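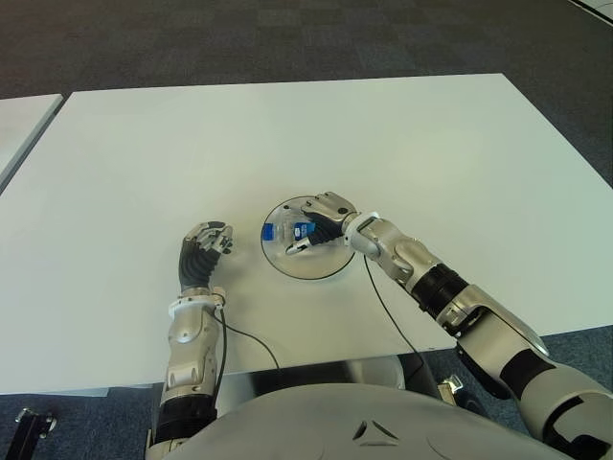

# Flasche rutscht beim Anheben vom Teller weg — was tun?

**Frage von Yaa Atinga**, 27. Sep 2020

Wir nehmen mit unserer Robotik-AG am Skitico-Wettbewerb teil, Aufgabe »Tisch abräumen«. Eine Kunststoffflasche liegt quer auf einem flachen, durchsichtigen Teller mit schwarzem Rand. Die rechte Hand soll sie von oben greifen, anheben und neben dem Teller ablegen. Die linke Hand hat in diesem Teil nichts zu tun und wartet neben dem Teller.

Anfahren klappt, die Finger schließen sich auch um die Flasche. Beim Anheben dreht sie sich aber in der Hand und rutscht zur Verschlussseite weg. Von 37 Versuchen haben wir nur 5 sauber zu Ende gebracht. Manchmal verschiebt sich auch der Teller, und dann stimmt die Position für den nächsten Durchlauf nicht mehr.

Bisher probiert:

- Greifkraft erhöht (dann wird die Flasche eingedrückt)
- langsamer angehoben, kein Unterschied
- Greifpunkt aus der Kamera neu berechnet, Skript heißt bei uns `Poter`

Der Greifpunkt springt von Bild zu Bild, obwohl nichts bewegt wird. Liegt das an der Erkennung oder an der Handstellung? Wir haben bis zur Vorrunde im Dezember Zeit, aber die AG trifft sich nur einmal pro Woche.

---

**Antwort von Fiifi Bawa** (als hilfreich markiert)

Vermutlich beides, aber ich würde mit der Erkennung anfangen. Klare Flasche auf klarem Teller auf weißem Tisch ist für die Tiefenmessung ungünstig. Ihr bekommt dort Löcher oder Werte von der Tischplatte. Das dunkelblaue Etikett ist dagegen gut zu finden. Nehmt nur das Etikett, legt ein Rechteck darum und bestimmt daraus Mitte und Drehwinkel. Die Höhe würde ich fest eintragen, Tisch und Teller ändern sich ja nicht.

Zum Wegdrehen: Das Etikett muss nicht über dem Schwerpunkt sitzen. Messt einmal von Hand, wo die Flasche auf einem Stift im Gleichgewicht liegt, und tragt den Abstand zur Etikettmitte als Versatz ein. Bei uns hat das am meisten gebracht.

Dann noch die Finger. Wenn einer schräg über der Vorderseite liegt und keinen Gegendruck hat, wirkt er wie ein Hebel. Erst den Daumen anlegen, dann die anderen, und mit kleiner Kraft schließen. Wir standen am Ende bei 400 auf einer Skala bis 2064, das sind aber Rohwerte unserer Steuerung und vielleicht nicht übertragbar.

Die Kabel an den Unterarmen würde ich auch prüfen. Wenn sie über die Tischplatte schleifen, können sie beim Zurückfahren den Teller mitnehmen.

> **Kommentar von Yaa Atinga:** Danke, den Versatz testen wir beim nächsten Treffen. Der Hinweis mit dem Kabel könnte den Teller erklären.

---

**Antwort von Arthur**

Gummi auf die Fingerspitzen kleben. Haben wir auch so gemacht.

---

**Antwort von Ginex**

Steht in den Regeln, dass der Teller lose liegen muss? Falls nicht, dünne Antirutschmatte drunter. Zum Üben geht das auf jeden Fall — dann seht ihr, ob der Fehler vom Teller oder vom Griff kommt.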